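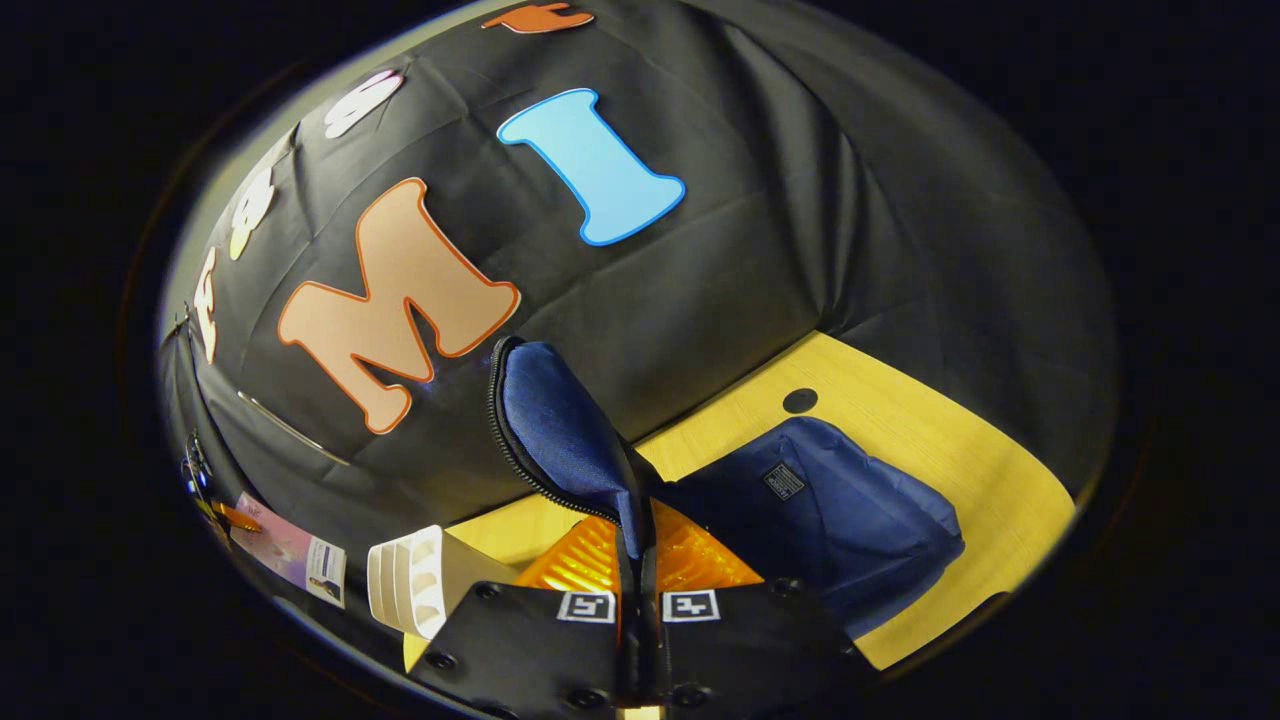
Learning to letter by hand at 61

Armindo Abreu painted his first shop sign eleven months after he retired from driving a delivery truck. It was for a shoe repair place on Lemieux Street, and he got the spacing wrong.

"The R and the S were too close," he says. "I measured everything. Every letter had the same gap, down to the eighth of an inch. Then I stepped across the street and it looked terrible."

He did it over the next weekend and didn't charge for it. The second version is still up.

Abreu works out of a former bicycle shop in Nurden, two blocks from the house where he grew up. He rents the front half. There is a long bench, a sink, a rack of brushes hung with the hair pointing down, and a stack of practice boards that reaches his waist. He has kept every board since he started. The early ones are on the bottom and he doesn't pull them out for visitors.

He had no art training. His father painted numbers on fishing boats, and as a boy Abreu was sometimes allowed to fill in the middle of an 8.

"That's the hardest number, the 8," he says. "If the top and the bottom are the same size it looks like it's falling over. The top has to be smaller. My father never told me that. He just drew it that way."

When he retired he bought a set of brushes and a used copy of a lettering manual, and began with straight strokes. The manual told him to paint 1,000 of them before trying a curve. He did it at the kitchen table over two weeks, in black, on old newspaper.

"My wife thought I'd gone a little strange. But by the end my hand knew how much to press."

Curves took longer. He spent most of one winter on the letter S, and he still draws it lightly in chalk before he paints it. For almost everything else he marks only the top and bottom lines and works by eye.

Asked which letters people get wrong when they try this at home, he doesn't have to think about it.

"M. People make it too narrow. They see it's one letter, so they give it the same room as an N, and the middle gets squashed. Give it room. And the capital I, people forget it needs anything at all. If you're using a heavy style with bars on the top and bottom, it takes up more space than you planned for. So you run out of board."

He says color gives beginners trouble too, mostly with outlines. He prefers an outline from the same family as the fill, a few shades deeper. Black around everything is the usual first choice and he did it himself for a year. He now thinks it makes a sign harder to read from a moving car, though he says other painters would argue with him about that.

Last year he finished 257 jobs, which he knows because he writes each one in a ledger with the size, the paint and the price. Most were small: house numbers, mailbox names, a menu board for a bakery called Minano that changes its prices more often than he would like. The biggest was the side wall of the Trurkeo feed store, where the tallest letters were higher than he is. He worked from a rented lift and did not enjoy it.

"I'm fine on a ladder. The lift moves when you breathe."

He projects nothing. For the feed store wall he drew the design on brown paper, pricked holes along the lines with a toothed wheel, taped the paper up and patted it with a bag of chalk dust. The dust goes through the holes and leaves a dotted line on the wall. Sign painters have used the method for a very long time, and he sees no reason to replace it. The paper rolls up and can be used again when the wall needs repainting.

He started teaching in May, on two evenings a week, after people kept stopping at the window. The class runs six weeks. Students begin with the straight strokes, though he asks for far fewer than his manual did. By the fourth week they pick a word of up to five letters and stay with it until the end.

"Somebody always picks their dog's name. That's good. You care if it looks bad."

Some students ask about vinyl lettering, which is cheaper and faster. Abreu has nothing against it. He has vinyl on his own van, put there by the previous owner, and has never gotten to it.

His hands are stiffer than they were, and he now does fine work in the morning and backgrounds after lunch. He has a waiting list of seven weeks. At the end of our talk he went back to the bench, where a house sign was laid out in chalk, and rubbed out the last two letters with his thumb to move them over.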